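Esperanza Tejada
Saturday, April 4, 2020
2 min read

1/ Right, day whatever of being at home, and I've finally started on the odds and ends drawer. You know the one. Ours has moved house with us and I don't think it was ever emptied, just carried.

2/ My favourite discovery so far is a receipt for 71 drawing pins. Who sells them in 71s?? Mattes says there must have been one on the floor of the shop.

3/ My method, if you can call it that, is trays. Everything that belongs at the desk goes in a tray, and whatever won't fit has to find another home or go in the bin. I'm being very stern with the dead pens (less stern with the ribbon, it's such a lovely colour).

4/ Sticky tape gets a tray spot no matter what. I spent most of October hunting for ours every time there was a parcel to wrap, and I'm not doing that again!
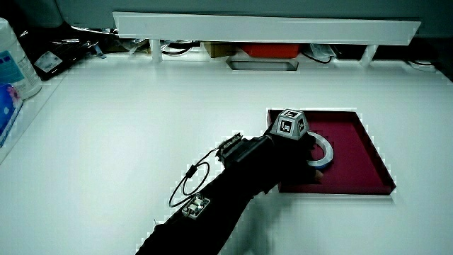
5/ Next up is the cables, which I've been putting off all week. If you've got a clever way of storing them, please tell me, and I'll put the kettle on while I wait.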